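Our packing bench is getting a sorting arm and I've been told I'm the one who "owns" it. What changes for my crew?

Posted in Work & Jobs > Warehouse and light assembly

Lenni Suominen

Hi all, long-time reader, first time I've had anything worth asking. I run the day shift at a small kitting shop. We put together craft and classroom sets for a company called Movard, so think little bags of foam shapes, blocks, pom-poms, that kind of stuff. Our busiest item has 81 pieces in it (I can recite the list in my sleep) and on a good day the bench gets through 225 of them. August is a zoo.

In the spring the owners signed up for a robot arm from a firm called Ikonen. It's going to do color sorting ahead of the bench, which is the job everybody takes turns at now because it makes your neck hurt and your brain melt. Right now the arm is on a practice table in the back with bowls and foam cubes. Pink goes in pink, yellow goes in yellow, over and over. I get two hours with it every Wednesday and I've been saving pictures from the wrist camera so I can show my folks what it's up to.
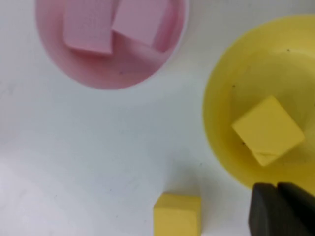

Two pinks in, one yellow in, one yellow still on the table.

So the thing itself I can handle. I know how to stop it, I know how to restart it, and I'm getting decent at setting up the table for a run. What I can't get a straight answer on is the people part. There are six of us on the bench. Management says no one is losing hours, and I believe them, mostly. But two of my most experienced people have gone very quiet, and one asked me flat out if she should start looking. I didn't have a good answer and I felt lousy all the way home.

What did it look like at your place a few months in? Did the jobs get better, or just different? And is there anything I should be asking for now, while they still want me to be happy about it?

Oh, and I'm getting no extra pay for this so far. Is that normal??

Bench_and_Bobbin

Been there! We got ours a couple of years back at Lovstead (hardware packs, screws and brackets, nothing as cute as yours) and I was the Lenni.

First couple of weeks, it was slower than us. Way slower. People came by on break to watch it think about a bracket and there was a lot of laughing, and then I noticed the laughing was kind of nervous. Then it got quicker and the mood changed again. The sorting went away, and so did the chatting, and I really didn't see that one coming. Sorting was where everybody talked! You could do it with half your head. Now we had four people on final check, and final check takes all of your head, and by two in the afternoon everyone was wiped out and snippy.

What fixed it for us was rotating every hour, with the arm counted as a real station. Somebody tends it, refills it, picks up the strays, and gets to stand up straight for a while. Ask for that in writing before it goes live. We asked afterward and it took months.

About your two quiet ones, get them back there with you on Wednesday. I mean it. The woman who hated ours the most is the one who can tell from across the room that it's going to miss a pick. She has the patience for it and I sure don't. Let them set up the table, let them hit stop a few times. It's a lot harder to be scared of something after you've watched it chase a cube.

And the pay. No, don't do it for free! I did for most of a year like a dope. Write down every single thing you do for that machine, with times, and take the list in with you. I got a new job title and a small raise out of mine. Wish I'd gone in sooner.

dunlop_r

depends on the contract. get the "no lost hours" thing on paper with a date on it or it means nothing. ours was no lost hours and then they just didn't replace anybody who left

Marigold Shift

I'm in the office side of a place like yours so take this however you want. The part I'd add to what Bench said is the daily number. If your target is 225 kits now, someone upstairs has a spreadsheet with a bigger figure in it for after the arm goes in. Ask to see it. In our case the new target was set off a sales demo, with every bin full and every part facing the right way, and the crew got blamed for missing it for weeks.

Also ask who gets called when it stops at 6 a.m. Our supplier's phone line opened at nine, so for three hours it was whoever happened to be standing there, and then we were sorting by hand again with fewer people on the bench. Keep the old trays and keep everybody in practice. We do one hand-sorting morning a month and people grumble, but they do still have the knack.

Your coworker asked you an honest question, by the way. I'd go back to her and tell her what you know and what you don't. She can work with that.

Lenni Suominen

Thank you, this is so much more than I got from the kickoff meeting. I've started the list (it's already a page and a half, yikes) and I'm asking about the target tomorrow. Both of my quiet ones said yes to Wednesday. One of them wants to know if she can bring her own cubes.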